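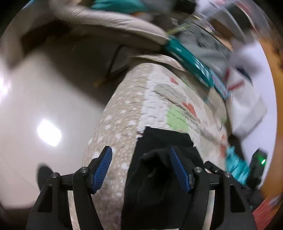 4. Putting the cover back on the bolster

Clear the floor or bed first. Socks, ribbons, bags and wrapping all like to travel inside a cover, and you will only meet them again at bedtime.

4.1 Turn the cover inside out and shake it. Do this before washing too, if you remember. Most people remember after.

4.2 Close the zipper halfway, then open it again. If it sticks here, it will stick worse with a pillow in it.

4.3 Roll the cover down like a stocking and feed the bolster in, one end first. Work it up a hand's width at a time.

Note: Covers pieced from more than one fabric stretch unevenly. Pull the nubby sections by the seam, never by the nubs.

4.4 Stand the bolster on its end and let it drop a few times. The filling will settle toward the bottom, where it wanted to be anyway. Turn it over and repeat.

4.5 Twist the cover until the seam runs straight. Five minutes is a fair try. After that, put the seam against the wall and call it straight.

CAUTION: Do not hold the zipper shut with your knee. Maeve Tierney, who tested the Zernham cover for us, has asked that this line stay in every edition.

4.6 Tuck in the zipper pull. Lay the bolster along the edge of the bed, with the quilt beside it or under it – never inside the cover as extra filling, however tempting.

Note: Ribbons and straps are best tied on last. Keep them off any bolster used by a small child.

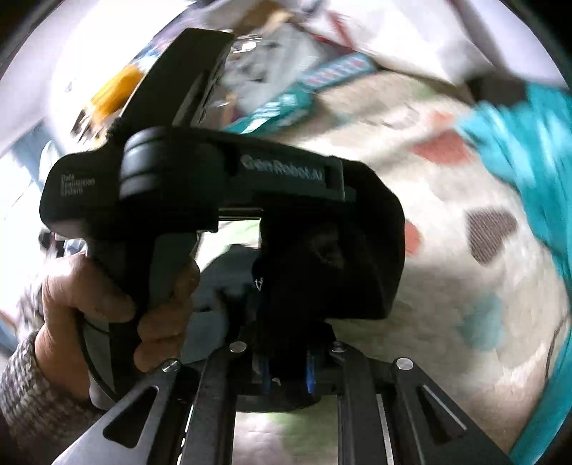

Can I wash the cover and the bolster together?

Wash the cover by itself, in cool water, with the zipper closed. The bolster only needs airing out, and a whole one in the machine tends to come back as several smaller ones.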